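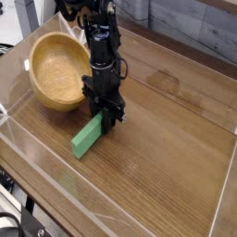 **No. 90**, page 8

## Mukumton: "The Long Sofa" box set

*Reviewed by Caroline Kaijage, 07/03/2020*

I was never a big fan of Mukumton when they were on the radio every day. I knew the two singles and I knew the singer, Mollel, mostly from the talk shows, where he was always laughing and never answering. So I bought this box with some doubt. After two weeks with it I can say that the film is very good, the records are good, and the book is a small disappointment.

The film is 70 minutes long and was made during the last tour. There is not so much music in it. Most of the time we are in the bus, in hotel corridors, and in the kitchen of Mollel's mother, who speaks more openly than her son. She tells how she learned from a magazine that he had left the band for a month, and how she drove all night to find him. He sits next to her and looks at his tea. I watched this part two times. It has no music under it, and I thank the director for that.

The concert from August takes up both records. The sound is warm and the drums are clear, but the audience is mixed too loud on side two, and in the slow songs this becomes tiring. My pressing has a light click at the start of side three. I cleaned it and the click stayed.

About the book I must complain. The paper is thick and the photographs are printed well, but many of them were already in the tour program. The interview is the same one that Pristik published on its website, only shorter. The lyrics are set in pale gray on white and I needed a lamp to read them.

The box itself is strong. The lid closes tight, maybe too tight, and you have to hold it upside down and wait for the bottom part to slide out. Put your hand under it.

There are 1,510 numbered copies, sold only through the Gestora shop. Mine came well packed, with one soft corner. I wrote to them and they offered a partial refund on the same day, without asking me to send it back.

If you only want the concert, wait for the single edition, which has the same two records and no film. If you are interested in the family story, the film is worth the price of the box, and you can leave the book on the shelf.

**8 out of 10** for the film, 6 for the rest.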